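Soft Things: The Blanket and Knits Gallery

Welcome in, and thank you for stopping by! I've been meaning to put this page together ever since we moved the folding table into the back room at Gadska, and between one thing and another (mostly the washing, which never ends) it has taken me until Apr 15, 2024 to sit down and do it. We take in blankets, throws, sweaters and odd lengths of cloth, sort them, mend what needs mending, fold them up and send them on to families who can use them. Last year 1,000 pieces went out the door, and I'd like to think every one of them got a good smoothing down first.

Nhung Chu taught me most of what I know about folding, and she would want me to say that fleece and fuzzy knits like to be laid out flat and left alone for a minute before you start. They relax, she says, and so do you. I have grown very fond of the plain gray ones, which go with any couch and never seem to look tired, even after a good many winters.

On the folding table
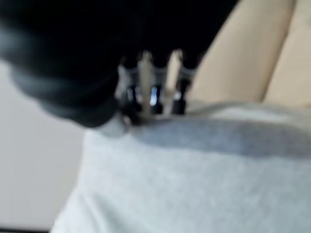 Light gray and soft, with a fine fuzz to it and little specks of lighter and darker gray all through. I could look at a gray like this all day, and I do think a speckled cloth is kinder to live with than a solid one, especially if you have a dog.

How we fold

Lay the piece out, smooth it from the middle toward the sides, and bring the long edges together. Fold it again the same way, then roll it up loosely from one end if it's a thick one. Snežana Trajkovski does hers in 4 turns flat and they come out like loaves of bread, but mine have always been a bit lumpy and they keep people just as warm.

If you have something to give

Anything clean and soft is welcome, big or small. The Cimherham drop-off is open mornings, and there are 2 bins just inside the door at Phùng. We'll be doing another big sort in June, so please do come along if you have a free hour and don't mind a little lint on your sleeves!

Contact us | © 2024 Gadska Soft Things | Back to top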